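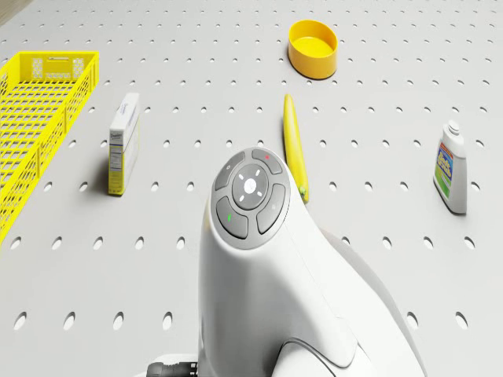

Trams, tiny rivets and a kitchen table in Brirside

I'd been wanting to talk to a proper brick-builder about vehicles for ages, so when the builder behind the Juntunen tram said yes to an interview I was on the next bus to Brirside with a notebook and far too many questions. (The builder prefers to go without a name online, which is fine by me. Plenty of people in this hobby do.)

If you've not seen the Juntunen, it's a two-car articulated tram in cream and green, built at minifigure scale, with working doors and an interior you can see into when the roof comes off. It's 21 studs longer than the first version and it bends in the middle without leaving a gap. I've tried to build a bending tram myself and I can tell you the gap always wins.

"The first one looked like two fridges being towed," the builder told me over tea. "I had an ordinary ball joint in the middle and it went round corners all right, but you could see straight through to the table. So I took it apart and left it in a box until April."

What changed? A bellows made of black hinge plates, as it happens, stacked so that they fan out on the outside of the curve and fold up on the inside. It took almost 50 goes to get the spacing right. "I kept every bad one for a while, then I needed the hinges back," the builder said. "You always need the hinges back."

I asked about colour, as that's where I usually come unstuck. The cream is really tan, and the green is the older, darker one, which isn't cheap if you want long plates. Most of it came from a seller called Pimora, who does mixed lots by weight. "You get a lot of rubbish in a mixed lot. I had a bag once that was nearly all wheel arches. But then there's a handful of dark green in the bottom and you forget about the wheel arches."
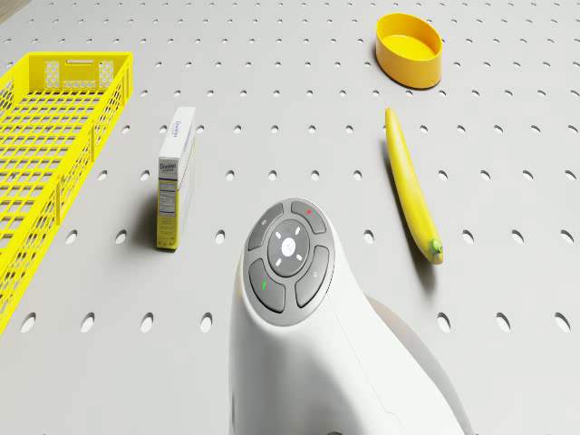

Sorting came up next, and I'll admit I was hoping for a shortcut. There isn't one. The builder sorts by shape first and only splits a shape by colour when the drawer gets too full to see into, so all the 1x2 plates live together in one cheerful mess while the slopes have drawers of their own. New parts get tipped out on a tray and gone through in front of the telly. My own system is to chuck the lot into whatever's handy, and a yellow basket with open lattice sides like the one in the picture would be just my style, except that every stud and tap I own would be through those slots before I got it up the stairs. "Solid sides," the builder said firmly. "Solid sides and a lid, if you've got a cat."

We got on to motors after that. The Juntunen has one, tucked under the seats in the rear car, and it pushes the front car along. Why not pull? "Because the front's the end people look at. I wanted a driver in there, and a proper cab with a bit of desk. Put a motor in and you've got a driver with no legs." The battery box sits over the back bogie, where the weight helps with grip, and it lifts out if you take off two rows of seats. That bit was fiddly, and there's still a seat that pops off if you're rough with it.

There's a follow-up on the way too! It's a depot called Statley, with room for three trams side by side and an inspection pit down the middle. So far it's a floor, a back wall and an awful lot of grey. The roof is the worry. It needs to span the lot with no posts in the way, and the first attempt sagged as soon as the skylights went on.

"I've got 200 trans-clear panels and no idea," was how the builder put it, sounding quite pleased.

I asked if there'd be instructions for the tram, as I know some of you will want them. Maybe for the bellows on its own, was the answer, once the hinge order has been written down somewhere other than the back of an envelope. The rest changes too often. The doors had been rebuilt the week I visited, and while we were talking the builder swapped a headlight for a slightly different headlight, looked at it for a bit, and swapped it back.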